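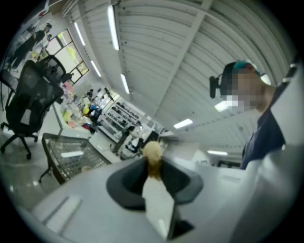

Pues yo sigo sin entender por qué comparáis pinzas de mano si al final quien trabaja es el brazo. Lo escribió un lector en la versión anterior de esta página, y como la pregunta vuelve cada pocas semanas con distinta ortografía, le hemos dado el primer puesto.

PREGUNTAS FRECUENTES
Comparativa de pinzas: Kitik, Flundov y Kuster

¿Por qué probáis la pinza en la mano antes que en el brazo?

Porque la mano protesta antes. Un brazo repite un agarre malo 200 veces sin cambiar de expresión; una persona lo repite tres y pide otra pinza. Además, montar la brida, calibrar y discutir con el controlador se lleva la mañana entera, y hay modelos que no merecen una mañana.

¿Qué pinzas entran en la comparativa?

La Kitik, la Flundov de dos dedos y la Kuster en su versión larga. La Kuster corta quedó fuera en octubre: el adaptador que venía en la caja era de otra pinza. El fabricante nos mandó uno nuevo, idéntico al anterior.

¿Con qué objetos probáis?

Con blandos, rígidos y antipáticos. Los blandos son los que más separan a un modelo de otro. Cualquiera coge un taco de aluminio y sale guapo en el vídeo; con una pieza de peluche del tamaño de un huevo empiezan las excusas del comercial.

¿Cuántos agarres hacéis por objeto?

30 por objeto y pinza, siempre con la misma persona en la misma tanda. Cambiar de persona a mitad estropea los datos y también el ambiente.

¿Cuenta como fallo si el objeto gira dentro de los dedos?

Sí. Flundov opina que eso es «reorientación pasiva». En nuestra hoja de cálculo la columna se llama «fallo».

¿Dónde va la cámara?

En la propia pinza, con gran angular. Deforma los bordes, y las vigas del techo acaban pareciendo costillas de ballena, pero a cambio tenemos los dedos y buena parte de la sala en la misma toma. Probamos una óptica más estrecha y todo salía recto, precioso y fuera de campo.

¿Corregís la distorsión?

Para medir, sí. Para entrenar, de momento no. Quien quiera las dos versiones puede pedirlas, y le llegarán con la paciencia con que se copian los archivos grandes.

¿Qué controlador usáis cuando pasáis al brazo?

El Lardale, con el firmware de serie. Admite las tres pinzas, aunque con la Kitik hay que invertir el sentido de apertura a mano. Si se olvida, abre cuando debería cerrar, con mucha decisión.

¿Cuánto pesa una pinza cómoda?

Depende de dónde esté el peso. La Kuster es la más pesada y cansa menos que la Flundov, que lo lleva todo delante. Pasados 18 minutos seguidos, la muñeca ya tiene opinión formada.

¿Cuál es la mejor?

Para objetos blandos, la Kitik. Para piezas rígidas, la Kuster. La Flundov tiene el mejor maletín.

¿Puedo enviaros mi pinza?

Sí, con planos de la brida y los tornillos correctos. Los tornillos van en serio.

Última actualización: 28/05/2021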